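The Flower Problem

There is a result making the rounds among people who teach robots to pick things up, and I would like to complain about how it is being read. The result comes from the Tusetti project, and it says, more or less, that a policy trained on 400 demonstrations of handling artificial flowers did better on a set of unfamiliar objects than a policy trained on 841 demonstrations of handling blocks, cups and the other citizens of the standard tabletop.

The popular reading is that flowers are magic. I have sat through two talks since September in which a slide of a bouquet was greeted with the sort of hush normally kept for newborns. One lab I know has ordered so many fake hydrangeas that the front desk sent condolences.

I think the flowers deserve some credit and the people holding the controls deserve more. I also think the write-up half admits this, in an appendix, which is where our field keeps its honesty.

Start with what a block teaches you. A block has six sides, and any two opposite ones will do. If your gripper is a little off, the block slides into place and forgives you. After a few dozen tries the person running the arm has stopped looking at the block and is thinking about lunch, and the recordings show it: the approach is the same, the speed is the same, the close is the same. You can gather 841 of these and have, in any useful sense, about a dozen. The rest are photocopies. We then feed the photocopies to a large network and are delighted when it turns out an excellent photocopy.

A fake flower is ruder. The part you can grab is thin, and the part you want to avoid is everywhere else. Leaves hide the stem. Push one bloom and its neighbor moves, having been tangled up with it since the box was opened. The person at the controls has to look, slow down, change their mind and come in from another side. All of that lands in the data whether anyone asked for it or not.

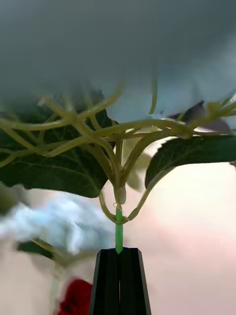 Why would practice on fake flowers help a robot pick up something that isn't a flower?
Mostly for what it does to the last stretch before the grasp. With a thin stem in a crowded bunch, the arm has to keep correcting its path until the fingers close, and a policy trained on those corrections learns to keep looking. That habit carries over to a spoon handle or a cable. The petals have little to do with it.

The Rankin group tried something close to a fair test of this, and it has been far less popular, possibly for lack of bouquets. They took the plain tabletop set and threw out every recording in which the arm went straight to its target without a single change of course. What was left was a small, scruffy pile of the hesitant and the botched-then-rescued. A policy trained on the scruffy pile beat the one trained on everything. It did not beat the flower policy, and I won't pretend it did, but it closed a good part of the gap with no shopping.

I find this embarrassing in a personal way. For years I told new operators to redo any take that looked clumsy. I had a speech. The speech contained the word "crisp." I now suspect I spent a fair slice of somebody's grant deleting the most useful minutes we ever recorded and keeping the ones in which nothing happened, smoothly.

There are things to say on the other side. A wrist camera in a bunch of stems sees very little that is sharp and a great deal that is blur, and it could be that the flower policy simply learned to put up with bad views. That would be a real benefit, and a different one from the benefit I am arguing for. The Tusetti write-up can't tell the two apart. It would need a run with the same clumsy approaches and a clean view, and nobody seems keen to spend a month arranging that.

It is also true that a fake plant is a kinder thing than a real one. Plastic stems can be squeezed again tomorrow. A real stem bruises, leaks and goes limp by three in the afternoon, and anyone hoping to move from this result to an actual greenhouse should budget for disappointment. Govetti, which would like to sell arms to growers, has been quoting the result with what I'd call a light touch on the word "artificial."

And the test itself was small. The unfamiliar objects numbered 16, each tried 10 times, on one kind of arm in one room. I have seen bigger samples used to settle who makes the coffee. When we ran a loose version of it at Rultport, on our own table with our own lamps, the flower policy still came out ahead, but by a thinner margin, and it had a strange dread of anything red that we have yet to explain.

So my request is modest. Before you place the order for silk peonies, go through the recordings you already own and find the ones your operators apologized for. Train on those. Put a number beside each dataset that says how often the arm changed course, next to the one that says how many takes there are, and print both at the same size. If the second number is enormous and the first is close to zero, you have a very expensive recording of a habit.

Our own first number, when I finally made someone compute it, was low enough that I have asked for it to be checked. The peonies are on order in the meantime.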